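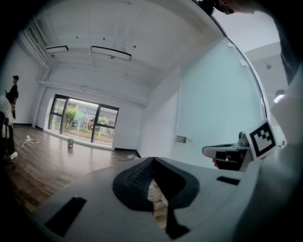
Lab 3: Comparing two hand-held grippers
Course notes, Wing-sze Fung
October 1, 2025

In this lab you compare two finger pads, Riltitine and Clundomo, on the same gripper body. Please read the sheet from September again before you start, especially the part on calibration.

Each group records 500 grasps per pad, 1000 in total. Keep the wrist camera settings fixed for the whole session — if you change the exposure, you must start the set again.

Write down for every grasp: pad, object, opening width, result. A slip after lifting counts as a failure.
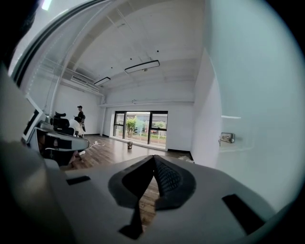
Fig. 2. View from the gripper camera, with the finger pad in the center.

The lens is very wide, so straight lines near the border look curved. Correct this before you measure any distance. Last year many reports lost points here.

Reports go to the Trerkmont folder, maximum 600 words without tables.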